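2021-09-28

Bench notebook, hardware section - Maxine Ashby

Work resumed this morning on the sorting of the small metal fittings, which has been outstanding through most of September. The purpose of the present entry is to record the rules now in force at the bench, the state of the stock, and the points on which Cameron Tamihana and I have not yet agreed.

The fittings reached us in mixed lots from two sources, the Rilero cabinets and the Sokol display cases, both taken apart before the move. Hinges, brackets, closing rings and loose screws had been put into the same bags. Brian Nyamweya completed the first count and entered 416 pieces in the stock ledger. After the removal of bent and corroded items, 374 remain as usable. The rejected pieces are held in the lower drawer and are not to be discarded until Hooman Moradi has reviewed them, as several may be wanted for the fit of their pins.

Rules for the bench:

- A bracket that is still joined to its hinge stays joined. It is entered as a single piece.
- Screws found in place are left in place. Loose screws go to the screw tray by length, then by head.
- Polished fittings are handled by the edges and placed on the lined trays. Plain steel may go directly into the bins.
- Anything that cannot be identified is given a paper tag with the bag number and set aside for the afternoon review.
- No oil is applied at this stage.

The last rule is repeated here at the request of Prodromos Kourkoulas, who found oil on two of the lined trays last week. The linings have been changed. Oil will be applied once, after the final sort, and only to the pieces going out to Curneo.

The lighting at the bench remains under discussion. The lamp is very strong at close range, and bright metal under it is difficult to judge; a scratch and a reflection look much the same until the piece is turned. I have asked for a diffuser. In the meantime the lamp should be raised to the upper notch for inspection and brought down only for reading stamped marks.

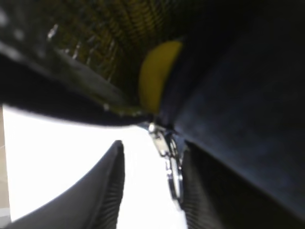 A further difficulty is the naming of parts. The ledger uses "bracket" for any angled plate, while the Warov parts list separates plates with a return edge from those without. Cameron prefers the Warov terms. My own view is that the ledger should remain as it is until the sort is finished, with the Warov term added in the remarks column where it is known. Changing the heading now would oblige us to revisit every line Brian has already entered. Prodromos has been asked to decide and has the relevant pages.

The same applies to rings. Some of the curved pieces entered as rings are more properly hinge knuckles, and a few may be either. Where there is doubt the entry should read "ring or knuckle" and nothing further. I would rather have a vague entry than a wrong one, particularly for the Sokol pieces, where the drawings are incomplete.

Bag 18 was opened shortly before noon. The contents were better than the label suggested: mostly small hinges with the plates still attached, in fair condition, and a quantity of screws that do not belong to them. The screws have too coarse a thread for the plates and were presumably swept into the bag at the end of a day. They have gone to the screw tray under a separate tag. Hooman tried one in the Rilero door frame and it seated properly, so the whole group may be from that cabinet. He will confirm this against the second door.

5 hinges from the same bag are stiff. They open to a little past the right angle and stop. I have not forced them. They are on the left side of the review tray with a note, and whoever takes them up should check the pins before trying anything else. Brian believes the pins were painted over. I could find no paint with the loupe, but the gap is narrow and he may well be correct.

Correction to the previous entry: the two long brackets listed under Sokol belong under Rilero. The holes match the Rilero side panel exactly. The ledger line has been struck through and initialed, and the bag label replaced.

Outstanding:

- Decision on bracket terms (Prodromos).
- Second door check for the coarse screws (Hooman).
- Diffuser for the bench lamp - order placed, no delivery date given.
- Additional shallow trays. The present ones are full, and stacking them marks the polished faces.
- Packing list for Curneo, to be drafted by Cameron once the hinges are complete.

The key to the lower drawer is now kept with the ledger. Please sign it out.

M. Ashby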